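Le grignotage, ce coupable si commode

À entendre les promoteurs du « bureau sain », il suffirait de déplacer un paquet de chips de trois mètres pour changer la vie d'un salarié. L'idée séduit les directions des ressources humaines, d'autant qu'elle coûte moins cher qu'une cantine. Elle a désormais ses consultants, ses affiches vert pâle et même ses applications, dont la dernière en date, Clulline, invite chacun à noter ce qu'il avale entre deux réunions.

J'ai voulu savoir ce que tout cela changeait. Chez Astular, éditeur de logiciels installé en lisière de ville, le distributeur du deuxième étage a disparu en juin. À sa place, une fontaine à eau et un saladier de pommes. La direction parle d'une « transition réussie ». Les salariés, eux, ont découvert la supérette d'en face.

« On a déplacé le problème de l'autre côté de la rue », résume Yolanda Szabo, qui travaille au support technique. Elle mange à son poste quatre midis sur cinq, faute de temps. Sa pause officielle est de 40 minutes, mais le téléphone n'en sait rien. Vers 16 heures, elle a faim. Faut-il vraiment une étude pour l'expliquer ?

Des études, on m'en a pourtant montré. Celle que brandit le cabinet Kikthorpe, chargé du programme, porte sur 726 personnes et conclut à une baisse des collations sucrées de 35 %. Le chiffre est imprimé en gros sur la brochure. Il faut aller jusqu'aux annexes pour apprendre que les participants remplissaient eux-mêmes leur questionnaire, que le suivi a duré 2 mois et qu'aucun groupe témoin n'était prévu. Quiconque a déjà tenu un carnet alimentaire sait avec quelle facilité on y oublie un biscuit.
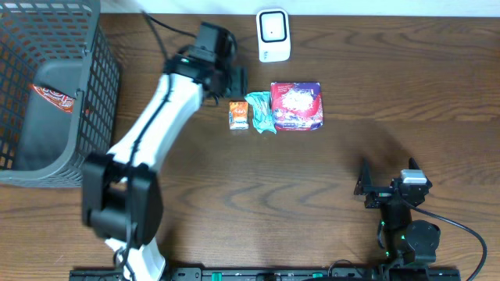
Leilani Sorensen, diététicienne en cabinet, reçoit régulièrement des patients envoyés par leur employeur. Elle ne cache pas son agacement. « Ils arrivent en s'excusant. Ils me parlent de leur goûter comme d'une faute professionnelle. Quand je leur demande à quelle heure ils ont déjeuné, il y a un silence. » Pour elle, la collation de l'après-midi n'a rien de scandaleux. Beaucoup d'adultes en prennent une depuis l'enfance et s'en portent bien. Ce qui l'inquiète davantage, ce sont les repas sautés, les dîners à 22 heures, le sommeil en miettes. Des sujets sur lesquels les brochures restent discrètes – il faudrait toucher aux horaires.

Interrogé sur ces réserves, Kikthorpe me renvoie à sa « démarche globale » et à un atelier de respiration. Je n'ai pas obtenu les données brutes. On m'a proposé une démonstration de l'application, que j'ai acceptée. Elle m'a félicité pour un verre d'eau.

Tout n'est pas à jeter. Proposer des fruits gratuits à des gens qui n'en achètent pas, pourquoi pas. À l'agence Iwasaki, on a choisi de bloquer les agendas entre midi et 13 h 30, sans slogan ni application. Les réunions y sont refusées d'office, y compris celles du patron, qui l'a mal pris au début. Personne n'a mesuré l'effet sur les barres chocolatées et je me garderai bien d'en inventer un. La salle à manger, en revanche, est devenue trop petite, et l'on s'y dispute les deux micro-ondes.

Chez Astular, le saladier est toujours là. Yolanda Szabo prend parfois une pomme, vers 11 heures. Ses gâteaux secs sont dans le tiroir du bas, sous les dossiers clients.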